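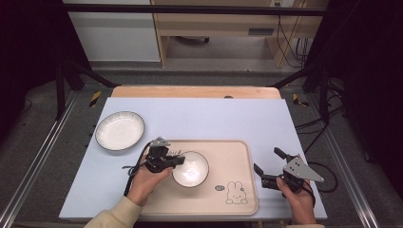 Évan Chauvin did the Sunday breakfast shift for two winters and still gets asked whether it was hard work. The washing up was, he says, and the rest was mostly porridge and talking. He learned more about running a kitchen in those mornings than on the course he had paid for, and he would tell anyone thinking of applying to come and eat with us first.

Breakfast Assistant, part time
Jarnia House, Drurkance

Jarnia House is a guest house and day café on the harbour road in Drurkance. We have a dining room, a small kitchen and a yard with tables that we use when the weather lets us. Guests eat from seven. The café opens to everybody else at half past nine and stops serving food at two.

We need one more person for the early shift, starting in November. The post is permanent after a trial period of 2 months. You would work three mornings in the week and every other Sunday. The shift starts at 6.15 am and ends at 11.30 am, with a paid break of twenty minutes once the guests have been served.

What the work is

Laying up the dining room and the counter before guests come down.
Making porridge, eggs, toast and hot drinks. The cook does the rest.
Carrying trays to the tables and, for guests who have asked for it, to the rooms on the first floor.
Clearing, washing up and putting away. The machine takes the plates and cups. Pans are done by hand.
Taking in the bread and milk and signing for them.
Writing up the fridge temperatures and the allergy sheet each morning.

On a full morning we serve up to 111 breakfasts between the house and the café. Most mornings are well below that, and from January to Easter they are quiet. Hours do not drop in the quiet months. We use the time for deep cleaning, painting and trying out new dishes.

The breakfast table

A good part of our trade is families, and children eat at the same tables as everybody else. We lay places with plain crockery and trays that can be wiped down, and we keep small bowls for small portions. You should be happy talking to a four year old about toast. You should also be happy leaving people alone before their first coffee.

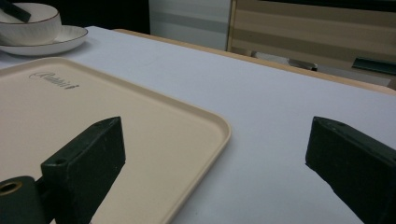 Who we are looking for

You do not need to have worked in a kitchen before. We will pay for your food hygiene certificate if you have not got one, and you can sit it during working hours. You do need to be able to get here for 6.15. The first bus from the Leclerc estate gets in too late, so most of the staff walk, cycle or share a car. There is a locked shed for bikes.

You must be 18 or over and able to carry a loaded tray up one flight of stairs. If the stairs would be a difficulty but the rest of the job would suit you, tell us when you apply and we will see how the work can be split.

Some French is useful in summer. It is not required.

Pay and terms

The hourly rate is the same for everyone on the early shift, whatever their age, and goes up after the trial period. Sundays are paid at time and a quarter. Tips are shared by hours worked and paid out with the wages. Breakfast is free on the days you work. We give 400 pounds a year towards shoes, travel or training, paid in two halves, and you do not have to send us receipts.

Holiday is worked out on your contracted hours. We close for the second and third weeks of January and that time comes out of your allowance, so please bear it in mind if you need long breaks in the summer.

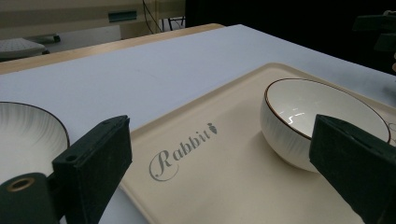 Rabbit tray and bowl.

How to apply

Send us a page about yourself, or ring and tell us the same things over the phone. We do not use a form. Put reference 1402 on your letter or give it when you call. Rotas and payslips are handled through Plusgate, but applications are not, so please do not send anything that way.

We will ask the people we would like to meet to come in for one paid trial morning. You will work alongside the cook from 6.15 and sit down with us afterwards to talk about hours. Bring flat shoes with a closed toe. Aprons are provided.

Everyone who applies will get an answer, including those we cannot offer a trial. Applications close when the post is filled.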